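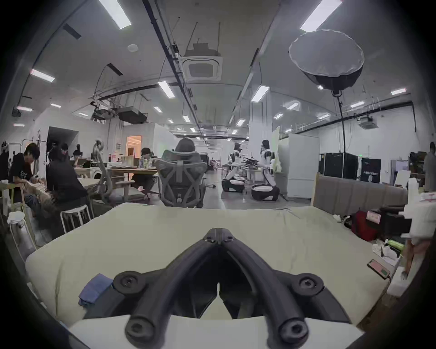

Equipment Planning for a Small Robot Workshop: Tips on Budget and Buying Order

Workshop Tips > Planning
By Taras Pylypenko

These notes cover rooms where people work with cloth and other soft household goods using hand-held grippers, with or without full robots in the same space. Most apply to any bench automation. Prices are left out except where they come from our own books, and freight and tax vary too much for the rest to be useful.

Start with the task list

Write down the tasks before opening a catalog. "Fold a towel on a table" is a task. "Manipulation" is not, and it will get you a quote for everything the vendor sells. For each task record the surface height, the largest object, the heaviest object, the number of hands needed and how far the operator has to reach. Gripper opening, payload and table size all come from this sheet.

Cloth is light, so payload rarely decides anything. Finger shape and closing force do. Ask for the force at the fingertip with the fingers nearly closed. Many data sheets give only the maximum, taken at whatever opening flatters the mechanism.

Buy in pairs

Folding is two-handed work. One gripper is enough to evaluate a design, but put the second one in the same budget year. Units ordered in different years may have different firmware, different finger hardware or a different connector. We bought a single Toprak unit first and its partner the following October. The partner came with a revised hinge, and the spare fingers no longer interchange.

Spares

Order these with the first shipment:

Finger pads, 2 full sets per gripper
Hinge screws and the correct driver bit
One spare cable of every type, including the short ones
Batteries and a second charger, if the units run on batteries
Label stock and a fine permanent marker

Fingers and pads wear first. Write the hardware revision on the bag when it arrives. Loose pads of two revisions in one drawer cannot be told apart without calipers.

Check the screws weekly. A hinge that has backed out by half a turn still opens and closes, but the fingertips no longer meet squarely, and thin fabric slips on one side. If a vendor specifies threadlocker, use that grade. A stronger grade on small screws ends in stripped heads.

Surfaces and soft furnishings

This line is usually missing from the budget. You need at least one hard table and one soft surface, because cloth behaves differently on each. A mattress gives under the fingers, and a pickup that is easy on a tabletop can drag the quilting along with it.

Fit every work table with a cloth in a plain matte color. Glossy tops throw ceiling lights back at the cameras. Buy the fabric by the bolt so that replacements match, and cut it with enough overhang to clip at the edge. Spring clips from an office supply store hold well enough. Avoid tape, which leaves residue and lifts the finish.

Test items are consumables. Towels, socks and shirts change with handling: they soften, pill and take a set along old folds. Budget for replacement and keep some unused stock of each item. Wash new cotton once before use. Sizing makes it stiffer than it will be for the rest of its life.

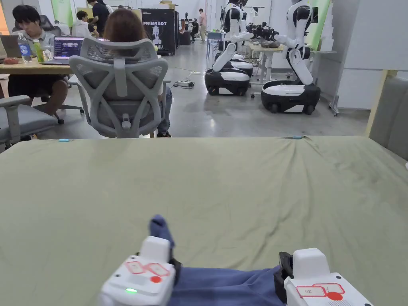

Socks deserve their own bin. They are cheap, they get lost, and the knit varies between packs of the same size. Buy dark and light colors both. Dark fabric on a dark cover is hard for a camera to separate, and if the task sheet does not call for that condition there is no reason to pay for it in rejected takes.

Floor plan

Draw the room to scale with the furniture in it. Then draw the machines with their arms extended. A wheeled base takes up little floor, but the arms reach well past it, and a plan drawn from base footprints alone will put somebody's chair inside the reach envelope. Mark the envelope on the floor if the flooring allows it.

Leave a straight route from the door to each base, wide enough for the shipping crate as well as the machine. Units go back for service. Ours left through a doorway that had been measured with the door off.

Desks and work tables compete for the same space. If people edit or review at laptops in the same room, seat them with their backs to the work area or put a partition between. Chairs with tall backs block less than expected. Chairs that roll are a different matter, and any chair near a moving base should have its own parking spot.

Power and network

Add up the nameplate current of everything that can run at once, chargers included. Robot bases tend to be put on charge together at the end of the day, and that is the load to plan for. Put chargers on a separate circuit from computers.

Keep power strips off walkways. Where a strip must sit on the floor, buy one with a cord long enough to follow the wall, and fix the cord down. Do not chain strips. Ceiling trays cost more to install but pay for themselves the first time the layout changes.

Run wired network drops to every bench. Wireless is adequate for status lights and poor for several cameras.

Lighting

Rows of office ceiling panels give good general light and bad shadows under the hands. One large diffused lamp on a suspended mount, placed to the side of the table, corrects most of it. Price the mount and the cable run with the lamp. Our quote from Prandley listed the lamp only, and the ceiling work came to 1191 dollars on a separate invoice.

Comparing quotes

Put all quotes on one sheet with the same rows:

Unit price, with and without fingers
Software license, per year
Shipping both ways for service
Turnaround time for service, in working days
Training
Parts availability after end of sale, in years

The last row matters most for bench equipment. Wimgate commits to 6 years in writing. Kerkosari would give it only by phone, so we entered zero. A blank is easily read as good news later on.

Ask for a demonstration with your own fabric. Mail it ahead if necessary. Vendor demo towels are thick and stay where they are put.

Contingency

We hold 500 dollars per work table per year for items that do not justify a purchase order: clips, fabric, replacement socks, storage boxes, the odd cable. Keep this separate from the spares budget. When the two are merged, the small items consume the spares money by midyear and the next worn hinge waits for a new request.

Storage

Keep original packaging for every unit under warranty, foam inserts included. Flatten nothing until the warranty date has passed. Write the serial number on two sides of each box so it can be read when stacked. Allow shelf space for this in the floor plan, along a wall that nothing needs to reach.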